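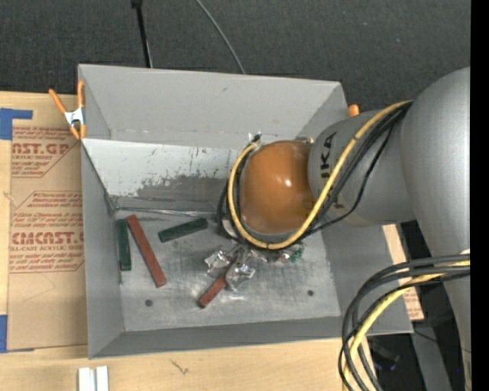 Jonas Kofler来信说，料箱抓取套件卖到今天这个价，买家该问的只剩一件事：箱子里混进了不该有的东西，它怎么办。他说他看过的演示里，工件都干干净净，形状一样，颜色一样，看完以后什么也判断不了。

我同意他的前半句，后半句只同意一部分。干净的演示还是能看出一些东西的，比如路径规划顺不顺，手臂进箱以后敢不敢贴着箱壁走。不过他提的那件事确实是我这次试用Sindo时最想弄清楚的，所以这篇就从这里写起。

Sindo是Inach公司出的一套料箱抓取套件，内容包括视觉软件、标定工具、一个运行规划的工控机，外加一份按年续的服务。手臂要自己配，末端工具也要自己配，Inach只提供接口和一张兼容清单。服务费每年3,000欧元，不含上门。买断软件也可以，但买断以后模型更新要另外付钱，这一条写在报价单背面，我建议要报价的人翻过来看一看。

我们试的活很普通。一个灰色的敞口料箱，箱底是金属面，有划痕和污迹，会反光；里面放红色和深绿色的条形块，横的斜的都有，有的紧靠着箱壁；再加上揉皱的银色箔，压在条形块的一端上面。料箱边上用弹簧夹夹着。这种布置在车间里的人看来算不上难，可是对靠图像吃饭的软件来说，麻烦基本都在里面了：反光的底，反光的杂物，被遮住一截的工件，还有贴着壁、工具下不去的工件。

先说标定。手册上写十五分钟，我第一次做用了一个上午，第二次用了15分钟整。差别在于第一次我按手册的顺序做，先标相机再标工具，结果工具那一步的误差传回来，只能重做。第二次我倒过来做，很顺利。我把这件事告诉了Inach的技术支持，对方说知道，下一版手册会改。既然知道，为什么不先在网页上贴一句说明，这我没有得到回答。

再说识别。没有遮挡的条形块，Sindo认得很稳，红的绿的没有区别，放斜了也没有区别。深绿色的在灰底上对比度低，我原先以为会有问题，试下来没有。靠着箱壁的那种，它也认得出，但是常常判为不可抓，然后跳过去抓别的，等箱里没有别的可抓了再回来。这个策略我觉得合理。有些同类软件会硬试，工具蹭到箱壁，触发碰撞保护，整条线停下来等人去按复位。宁可慢一点也别停，这是做过夜班的人的共识。

箔就没有这么好说了。皱箔的反光随角度变化，相机得到的深度数据里会出现一片一片的空洞，空洞边上又有假的凸起。Sindo的默认设置会把这些凸起当成工件的一部分，给出的抓取点因此偏到箔上去。界面里有一个叫“异物容忍”的选项，打开以后情况好得多，软件会把形状对不上的区域整块屏蔽掉，只在露出来的那一段条形块上找抓取点。代价是露出来的部分太短时，它干脆放弃这一块，报“无可用目标”。

放弃不丢人。我不满意的是它放弃以后的处理。报出“无可用目标”之后，系统就停在那里等操作员确认，没有办法让它先去拨一下那团箔，或者换一个角度再看一眼。我问过能不能自己写一段动作接进去，回答是可以，要买开发许可。一个专门卖给混料场合的套件，把“再看一眼”放在另外收费的部分里，我认为定价的思路出了问题。

Annick Robichaud对此有不同看法。她认为基础版就该简单，拨料这种动作一旦放开，客户会让工具去碰各种不该碰的东西，最后出了事故算在软件商头上。她的话有道理，售后的账也确实要有人来算。但是拨料和重新拍照是两回事，后者只需要手臂让开再回来，没有碰任何东西，风险并不比正常抓取大。把两者捆在一起收费，说不过去。

线缆也要写几句，因为很多人预算里没有这一项。视觉套件一上，手臂上就多出电源线和数据线，跟原来末端工具的管线走在一起。手臂伸进料箱的时候，前端绕出来的那一圈线离箱子里的东西很近，弯得太松会扫到箱沿，弯得太紧，手腕一转就拉住了。Sindo随套件给的线够长，接头也结实，但是规划软件完全不知道有线这回事。它的碰撞模型里只有手臂本体和工具，线圈占的那块空间是空白。我只好在工具模型外面手动加一个圆柱体，把线圈包进去，这样一来靠壁的工件就更难抓了，因为软件觉得工具变胖了。

这一点Talia做得好一些。Talia是另外一家的产品，我去年试过，它的设置里可以画一个软包络，允许轻微接触，专门给管线用。不过Talia的识别不如Sindo稳，深色工件掉得厉害，标定也更费事。如果两家的东西能合在一起，我就没有这么多话要写了。

价格方面，我拿Vieira的方案作过比较。Vieira走的是整包的路子，手臂、工具、视觉、围栏都由他们来，上门安装，调好了才走。总价自然高，可是对没有自动化工程师的小厂来说，Vieira可能反而省钱。Sindo适合已经有手臂、有人会调的厂。有人会调，这四个字在选型的时候很容易被跳过去。销售来的时候带着工程师，工程师当场把参数调好，效果很漂亮，工程师走了以后换了一批料，参数就不对了。我见过的闲置套件，多数闲置在这一步。

所以我对宣传材料里“开箱即用”的说法一直有保留。Inach的材料里这个词出现在封面上。按我的经验，开箱以后要准备的事情包括：料箱位置固定死，移动一点就要重新核对；光照固定，靠窗的工位要遮光；操作员至少有一个人学会看深度图，知道空洞长什么样。其中最后一件最要紧，学起来也不难，一个下午够了。Inach完全可以把这个下午做成培训放进服务费里，目前没有。

另外有一个小地方，我写出来给他们参考。界面上抓取失败的记录只保留最近的一批，重启以后就清掉。白班的人早上来，想知道夜里卡在什么样的料上，看不到图，只看到一个时间和一个错误代码。存图片花不了多少空间。我从一月提到现在，版本更新了2次，还是没有。

回到Jonas Kofler的问题。箱里混进了不该有的东西，Sindo会怎么办？打开那个选项，它会绕开；绕不开，它会停下来叫人。以这个价位来说，这个表现我可以接受，也比我试过的多数产品诚实，因为它至少不会抓着一团箔当成工件放进下一道工序。但是“停下来叫人”意味着旁边得有人。买这套东西的厂，如果盘算的是夜里整班不留人，料又不干净，那么现在先别买，等他们把重新拍照放进基础版再说。料干净、形状单一的，可以买，服务费先签一年，不要一次签3年，条款里关于模型更新的那一段请他们写到正面来。

对Jonas Kofler说的另一点，就是演示，我的建议是自己带料去。把车间地上扫出来的东西一起带上，包装膜、箔、断掉的扎带都行，当着销售的面倒进箱里。Inach的人对此没有反对，还把“异物容忍”的滑块位置抄给了我。换一家如果推说演示当天不方便，那就换个日子再去，料还是带上。

打印本文
用电子邮件发送本文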